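Brekke two-armed bench robot: what the hire-to-buy deal got us, and what it left out

Filed under: Equipment, budgeting

I put off writing this one up until we had a full season behind us, mostly so I wouldn't be reviewing my own excitement. We're a small outfit, two rooms above a tile showroom, and we do sorting and tidying trials for packaging clients. For years that meant one ageing single arm bolted to a bench and a lot of patience. In July we signed for the Brekke, which comes as a pair of arms on a stand, and you pick what goes on the end of each one.

And that picking, my friends, is where the money goes!

The brochure price gets you two matching grippers. They're fine. They pinch, they let go, they do it all day. But one of our clients wanted to see a proper fingered hand, so we looked at the Korkoda and the Liltine and spent a very long time on spreadsheets. The two are close on paper. The Liltine is a touch lighter and its software is prettier (I do love a nice colour scheme, I won't pretend otherwise). The Korkoda had spare fingers in stock in this hemisphere. We went with the Korkoda, one only, on the right. The left kept the sort that came with a plainer job in mind, and I haven't regretted splitting it that way.

Our accountant calls this the odd socks arrangement. It saved us the cost of a second hand, which was about to be the largest single line in the budget, and it taught us which jobs need clever fingers. Fewer than you'd think. Most of what we ask for is picking up small, solid, ordinary stuff, and the left side earns its keep on that.

My advice on test objects: don't buy the kit. Iltero sells a boxed set of objects for grasp testing and it's lovely, every piece in its own foam slot, and I had it in the cart twice. Then I went through the kitchen and the stationery cupboard with a tub under my arm. A drink can, a water bottle, packing tape, a little brush, a packet of something crumbly, a few coloured blocks. That's a better spread than the first tray of the boxed set, and you can replace any of it on the way home. I did set aside 400 dollars for "objects" in the original plan and most of that went to better lighting in the end.
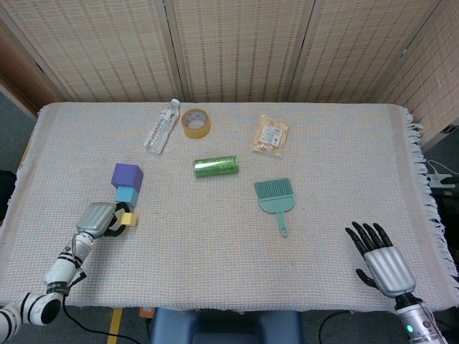 Margit wrote in after my first post on this and reckoned I was being too easy on the odd socks idea. Her shop runs a mixed pair as well, and she says the saving is real in year one and then leaks away, as you end up keeping two lots of spares, two lots of calibration notes and two sets of habits in the people driving it. She'd budget for a matched pair from the start, or else stay with plain grippers on both sides until a client is paying for the fancy one.

Fair points, and I've gone back through our numbers with them in mind. The spares drawer is a nuisance, I'll give her that. We keep finger pads for one side and whole finger joints for the other, and they don't share so much as a screw. Calibration I'm less worried about. The Brekke stores a profile per arm, and swapping ends takes me 7 minutes if the kettle isn't on. As for waiting until a client pays, well, that's sensible, and if I'd been sensible I wouldn't have a hand to review.

Now, the bits that weren't on the quote. Freight was 1468 dollars, and that was to the front door. Getting it up our stairs was a separate conversation. The control box wanted its own circuit, so there was an electrician. The training day is "included" but the trainer's travel is not, and I'd ask about that before you sign anything. I'd also put aside 1000 dollars for cables, brackets, covers and tape. It sounds silly until you've got cords going every which way and want them sorted by the afternoon.

Furniture! Plan for it. We'd assumed the old bench would do and it was far too deep. A basic table with a cloth over it has done us nicely, and if you've got a busy room behind you, a folding screen is cheap and keeps the cameras from getting interested in the bookshelf. Get a stool that tucks under, too. I bought one with arms and it had to go back.

On to how it is to live with. The arms are quiet, quieter than our old one by a long way. The stand is heavy and the castors are stiff. The emergency stop is big and sits where your hand falls, full marks there. The manual is a translation of a translation, and the section on payload contradicts itself on facing pages — ring Brekke and get it in writing if you're near the limit. Their phone support has been good, bright and early most mornings, and they did send a replacement cable without making me fill in the long form.

The Korkoda hand on its own I'd give four out of five. Flat things are still a trial, and soft packets need a gentler setting than the default, so write your own and save it somewhere you'll find it. It'll need a service in its second year, and the price for that isn't published, so I've pencilled in a figure and crossed my fingers.

Would I sign again? Yes, on the same hire-to-buy terms, with the left side plain. I'd push harder on the trainer's travel and I'd measure the stairs. If you're pricing one up at the moment and want the spreadsheet, leave a comment and I'll send it through once I've taken our client names out.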